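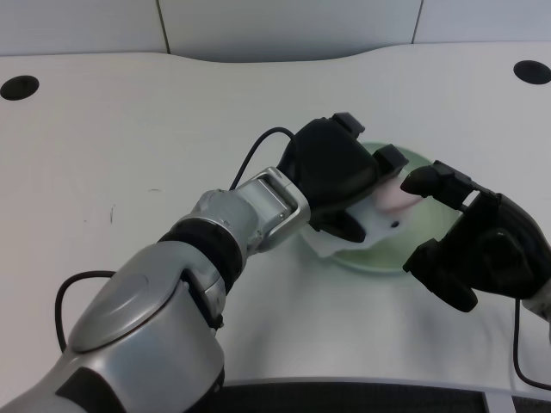 Reviewers at Marchetti asked that the card say plainly which parts of the kit a buyer must supply, and that request shaped the present revision.

Skenberg Two-Hand Tabletop Kit: Data Card
Revised 18/01/2024

Summary
The kit is offered by Skenberg for tabletop handling with two multi-fingered hands. It is delivered with a set of recorded sessions, named Porkik, for use in setup and early training. Work with plates and light plastic items makes up a large share of the set.

Contents of the recordings
Sessions: 2765 for training, 3 held back for the setup check
Views: one, from the head position
Text labels: English, one short task line per session

Not supplied
Table, plates and other handled items, host computer, network storage. Copying the full set takes about 2000 seconds on the Fillov storage unit used for our own tests — slower units have not been measured.

Known limits
Cables may pass in front of the hands. Labels written before July use the older task names; a lookup table is included in the docs folder. Force readings are not part of this release.

Terms
Use is limited to licensed kit owners. Copies may not be passed to third parties without written consent from Skenberg. Support requests should quote release number 3593.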